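Home Help Exchange > Furniture and Surfaces > Wood tables

Flowers on shared office tables: do I really need mats, coasters and a "table kit"?

Asked by Keegan Pearce, 25 June 2018

I look after the upstairs tables at our office in Rindville. It's a mezzanine, open plan, light wood tops, and people move from one table to the next all day. Somebody keeps putting flowers on the tables, which I have no problem with. My problem is that we got a quote from Brekness, the firm that supplied the tables, for what they call a surface care package. It covers felt mats, coasters, a "sealing oil" and a visit twice a year, and the price is 217 a table. That seems like a lot of money to protect wood from a flower pot.

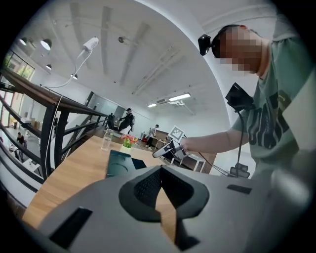

The tops were sold to us as oiled oak, though I've never seen that in writing. Nobody here uses coasters. A glass carafe stands right on the wood next to a little white vase of orange and pink tulips, and that's a normal day. I've found two pale rings since January, both near the railing end. One came out with a dry cloth and the other didn't.

So, three things. Is the package worth anything? Is one small vase really a risk? And how do I find out what finish I have without wrecking a table? I'm not interested in hearing that I should "treat the wood like a living thing." The guy from Brekness already told me that.

Answer 1 (accepted)

I refinished tables for a restaurant group for 20 years, so take this as one person's opinion with a lot of rings behind it.

The package: no. Felt mats under a vase are worse than nothing, in my view. Felt soaks up a spill and holds it against the wood all weekend. If you want something under a vase, use cork with a rubber back, or a glazed saucer. "Sealing oil" could be anything. Ask them for the product name and the data sheet and see how long the silence lasts.

The vase: depends if there's water in it. I'd look at that before spending a dime. A lot of office flowers are fake, and a fake bunch in a dry pot can sit there until the building falls down.

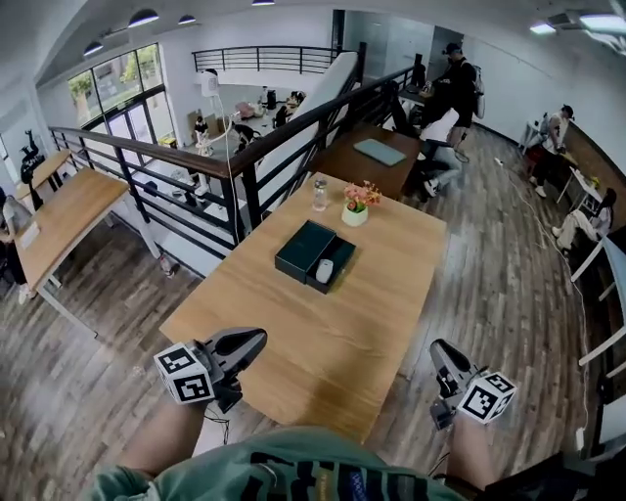 Pink artificial flowers in a small white pot, with a lidded glass jar near them.

With real ones, the trouble isn't usually the vase tipping over. It's the drip down the outside after somebody tops it up at the sink and doesn't wipe the bottom. Same with the carafe.

How to check the finish:

1. Pick a spot underneath the table, near a leg. Don't start on top. The underside may have had less finish than the top, so it's only a first look.

2. Put one drop of water on it and leave it for ten minutes. If it beads up and wipes off clean, there's a film or a decent coat of oil. If the wood goes dark, there isn't much on it.

3. Rub another hidden spot with a cotton swab and a little denatured alcohol. Shellac gets sticky. Most modern varnishes don't care. Oil is harder to read, and anyone who says they can tell by smell is guessing.

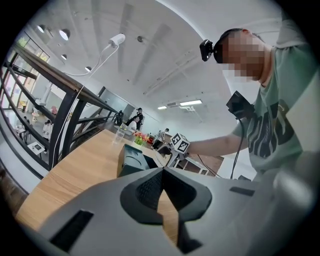 4. If you still don't know, do the drop test on a top corner where nobody sits, and wipe it up early if it starts to darken.

For the ring that stayed: pale usually means moisture in the finish and dark usually means it got down to the wood. Pale is the easy kind. Wait a couple of weeks before you do anything. Then try a dab of petroleum jelly overnight. It works maybe half the time -- I wouldn't promise more.

Answer 2

Just buy Flodum wax, it fixes everything. We have it at home and never had a ring.

Comment from Keegan Pearce: What finish is on your table? And do you put wet things on it?

Comment: Not sure, it's brown. We use placemats.

Answer 3, from Jarrah Rakena

I mostly agree with the first answer but I think you're all staring at the flowers and missing the rest of what lives on a shared table. Drinks do far more damage. One of your desks could have a black tissue box, a white pot of pink flowers and a drinking glass behind the box, and I know which of those three I'd worry about.

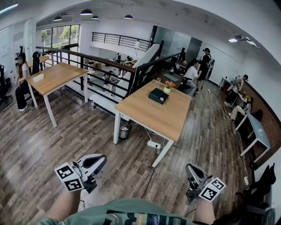 Coasters only work if they're where the glass is. We bought a stack from Olatunji for our place and they ended up in a drawer inside a month. What did help was deciding where things go. If the tissue box and the little pink flowers stay together on the desk, the coaster goes beside them, and people seem to use it because it's in the way of their hand. Could be coincidence. I've only seen it in one office.

Also look at what's under the desk. If there's a power strip on the floor in front of a leg, a knocked-over glass is a bigger deal than a ring, so I'd get that moved or raised first.

Would I pay 217 a table? I wouldn't pay it for all of them together. But I'd email Brekness and ask what finish they put on, in writing. They sold you the things, they should know.

Comment from Keegan Pearce: Asked. They said "a natural protective treatment" and attached the quote again. Doing the drop test tomorrow.

4 people found this thread useful. Viewed 2748 times.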